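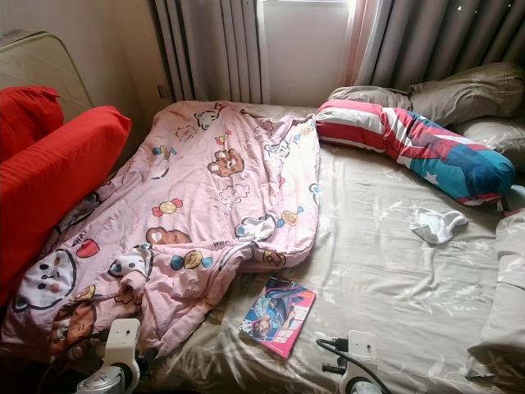 Ramesh Tomar asked that bedding checks be finished before the 2 p.m. handover, and that comments be entered on the same sheet.

Ternstead Residence — Bedroom Inspection, August

Fitted sheet: satin, correct size. Pass.
Comforter: cartoon print. To be spread evenly and squared to the headboard.
Pillows: three, at the head of the bed. Pass.
Red cushions: return to the chair when the bed is made.
Curtains: keep clear of the pillows — shorten if necessary.
Window latch: recheck in 6 weeks.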